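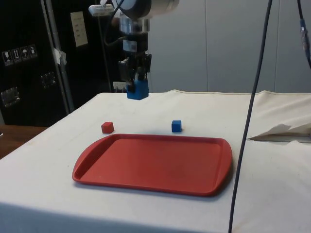 Red plastic tray on a white cloth, with a blue cube over the back edge of the table.

Trays Are the Best Cheap Fix in the House

I got hooked on trays in April while clearing out the back room, and I haven't stopped since! A tray with a raised rim keeps small stuff together, catches drips, and lets you move a whole mess in one trip when supper is ready.

At the sink: Set your dish soap and brush on a small tray and wipe it out when you do the dishes. No more ring on the counter.

At the workbench: Empty your screws into a tray before you take anything apart. I did a cabinet hinge this way and ended up with all 21 screws — a first for me. Two trays are even better, one for parts coming off and one for new parts.

By the door: Boots go on the biggest tray you own. Line it with pebbles if you like the look (I do, and the mud rinses right out in the yard).

For crafts and seeds: Put an old white cloth or pillowcase under the tray. Dropped beads and seeds show up right away, and you can gather the corners and shake the whole thing outside.

Cleaning plastic trays: Warm water and a squirt of soap handle most of it. For stubborn marks, make a paste of baking soda and water, leave it on for about 2 minutes, and rub with a soft rag. Skip the steel wool — scratches hold grime.

Where to find them: I love the thrift store in Rastport, which has a whole shelf of old cafeteria trays near the back. Check that a tray sits flat before you buy it. Mine from Senlow rocked like a boat until I gave it four stick-on felt feet, and now it's my favorite!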